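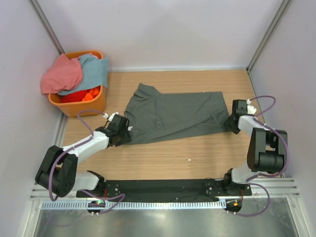 Sakidora Duo – estación de doblado con dos brazos

Ref. 382 · Categoría: automatización ligera · Distribuye: Quintanilla

Resumen

La Sakidora Duo se vende como estación de trabajo de sobremesa para ropa doblada. Conviene leer la frase despacio: lo que compra usted son dos brazos, una placa base, la bancada y mucho tiempo libre para mirar cómo una camiseta gris oscuro se resiste a convertirse en rectángulo. El brazo izquierdo pinza la tela justo por debajo de la manga; el derecho espera en el otro borde con la pinza a punto. Su tía lo hace en cuatro segundos mientras habla por teléfono.

Dicho esto, es la mejor máquina de su clase que hemos tenido en catálogo, y la clase existe desde hace poco.

Qué hace bien

Camisetas de manga corta, paños de cocina, toallas pequeñas. Le gusta el algodón con algo de cuerpo y le gusta que la prenda llegue ya extendida, o casi. Con un paño cuadrado el resultado se puede enseñar a las visitas.

Qué hace a ratos

Camisetas que llegan arrugadas o giradas. Los brazos tiran de un lado, sueltan, vuelven a tirar. Harriet Villanueva, de nuestro taller, le dio una tarde entera de camisetas en julio y anotó en la hoja de pruebas: «Dobla como yo a los seis años, con más paciencia».

Qué no hace

Sábanas bajeras (nosotros tampoco). Calcetines por parejas. Camisas con botones. Vaciar la cesta por su cuenta: la prenda se la pone usted en la mesa, de una en una. Guardar en el armario tampoco entra, aunque lo preguntan todas las semanas.

Datos

Brazos: 2, blancos y negros, sobre placa base negra
Pinzas: negras, una por brazo
Cableado de los brazos: funda morada
Superficie de trabajo: acabado madera clara
Cerramiento: tres paredes en tono lavanda pálido
Consumo máximo: 654 W
Peso sin embalaje: 34 kg

Instalación

Se entrega montada sobre la bancada. Deje espacio libre para los codos, que abultan más de lo que sugiere el plano, y compruebe que los cables tienen holgura en todo el recorrido. La calibración inicial la hace un técnico de Quintanilla y lleva una mañana – café no incluido.

¿Para quién es?

Para laboratorios, escuelas técnicas y alguna lavandería curiosa con presupuesto de pruebas. La Grutier de un solo brazo sale más barata, pero sujetar y doblar a la vez con una mano es difícil hasta para las personas. Para un hogar con tres niños y la colada atrasada, seguimos recomendando una mesa grande y una buena serie.

Accesorios

Tapete antideslizante Vamville, juego de puntas de pinza de recambio y cubierta antipolvo. Precio y plazo de entrega bajo consulta.

Ficha revisada: 2020-09-25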